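Bitthorpe Community Board > Home and Repairs > Grey film in white basin, what shifts it?

HuwFoulkes
Evening all. I look after the washing area at the Stendivby unit (big bright place with the white beams, some of you came to the December open day) and I'm losing a fight with a basin. It's glossy white, rectangular on the outside with a rounded oval bowl, single lever tap at the back. Whatever we do there's a grey film left across the bottom. Washing-up liquid and a sponge gets most of it, then the next morning it's back, or it never went, I can't decide which. The basin was 127 quid so I'm not keen to take anything savage to it. What do people use?

sheyla_g
Is it limescale or is it muck? They look the same in a white bowl and they want completely different things. Rub a bit with a dry fingertip. If it comes off grey on your skin it's muck, if it feels like fine sandpaper it's scale.

Roland Horrocks
Cream cleaner, damp cloth, five minutes. Been doing mine that way for 18 years and it still shines. I don't see the mystery.

CarysW
Roland, cream cleaner is exactly how my mum dulled hers! Once the shine goes the dirt has something to hang on to and you're scrubbing for ever. Bicarb paste and a soft cloth, leave it a bit, rinse with warm water. Huw, can you put a picture up? Hard to tell from "grey film".

HuwFoulkes
Sheyla – it comes off grey on the finger, so muck I suppose. Pictures for Carys, one of the room and one over the bowl.
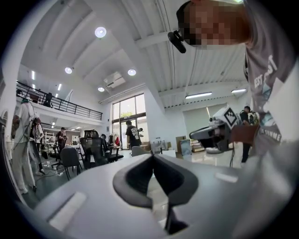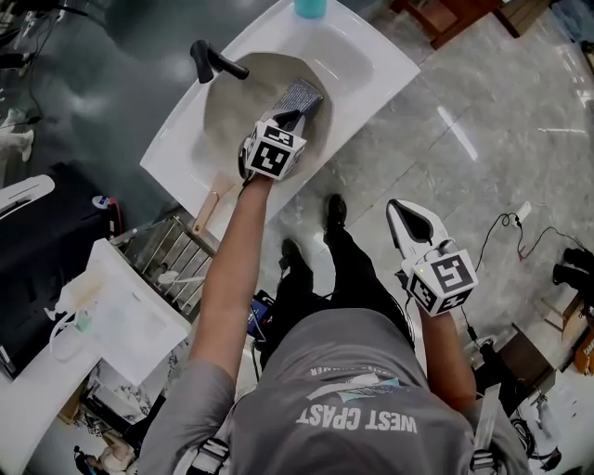 Second one is the basin, with the dark grey pad on the inside of the bowl and the film along the bottom.

CarysW
Oh that's a nice basin. And yes I see the grey at the bottom. What's the pad? If it's anything like the green scourers I'd stop using it today, those are rough enough to take the gloss off.

sheyla_g
Agree about the pad, though for a different reason. I had a dark one that shed as it got old and I spent a fortnight cleaning up after my own sponge. Try a white cloth for a few days and see if the film changes. Costs you nothing.

Roland Horrocks
A sponge does not turn a sink grey. He's got water sitting in it, that's all. Wipe it dry last thing and it'll be fine.

GlenysWynne
Roland's half right (don't let it go to your head). I dry mine every night with an old tea towel and it made more difference than any bottle. But I'd still bin the pad. I've got a tub of Wasirine paste I swear by too, you want a blob the size of a pea and no more. Carys thinks it smells like a swimming bath.

CarysW
It does smell like a swimming bath, Mum.

HuwFoulkes
I've no idea how old the pad is, it was there when I took over the keys. While I've got you, does anyone keep a drying rack right next to the basin? Ours is the stainless wire sort and it sits just to the left. I keep wondering if drips off it are part of the trouble.

sheyla_g
Could be, if it's draining towards the bowl. Put a tray under it. Hung in the high street had some for around £5 last time I looked, next to the washing-up bowls.

Roland Horrocks
Or tip the rack the other way, for free.

HuwFoulkes
Right, plan is white cloth, bicarb, dry it off at night, tray under the rack. Will leave it 36 hours and look again. If it's still grey I'm coming for your Wasirine, Glenys.

GlenysWynne
You can have the tub, there's another under the stairs. Bring it back if there's any left though!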